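FOR IMMEDIATE RELEASE

Killitz Library opens free computer repair desk, donated machines wanted

KILLITZ, May - Free computer help is coming to the Killitz Public Library. The new repair desk opens this month on the lower level, next to the magazine room. No appointment, no library card needed for a first visit. Bring the machine and the power cord.

The desk is paid for by a grant from Plandis, the Ayala Street office supply firm, and runs for 17 weeks to start. After that the library board looks at the numbers and decides whether to keep going.

"People come up to the front desk with a dead laptop under one arm and ask who in town can look at it," said Ostap Kravets, head of adult services. "Since the shop on Ayala Street closed we had no answer for them. Closest place is a 40 minute drive, and they charge just to open it up."

Last year the library logged 533 requests for computer help. Of those, 406 were things staff could handle on the spot, mostly passwords, printing and email. The rest went home unfixed.

What the desk will do: clean out dust, swap drives, add or replace memory, reinstall an operating system, move files off an old machine. What it won't do: phones, cracked screens, anything with a swollen battery. Parts are at the owners cost. Labor is free.

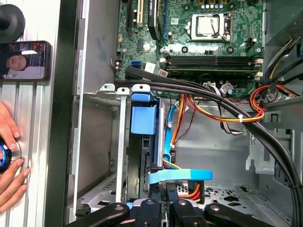 Donations are open now. Desktops and laptops in any condition, working or not, plus keyboards, mice, monitors with a stand. No tube monitors please, and no printers. Drop off at the rear entrance on Wekis Avenue, ring the bell. Drives are wiped before anything else happens and donors can ask for a signed slip saying so. Machines that can be brought back will go to Killitz households without one. Applications are at the front desk, 2 pages, English or Spanish.

Two evening classes are planned aswell. One on picking a used computer, one on backing up photos. Both free, both at 6:30 p.m. in the Ayala Room. Dates will be posted on the library door and the website once the room schedule is set. Seats are limited so sign up early.

"Bring the old one from the closet," Kravets said. "Worst case we pull the memory out of it and somebody else's runs better."

Desk hours are 3 p.m. to 7 p.m. on weekdays the library is open. Visitors should allow time for a short intake form. Machines left overnight are tagged and locked up.

Media contact: Ostap Kravets, Adult Services, Killitz Public Library. Interviews by request, mornings best. Ask for him at the front desk.

###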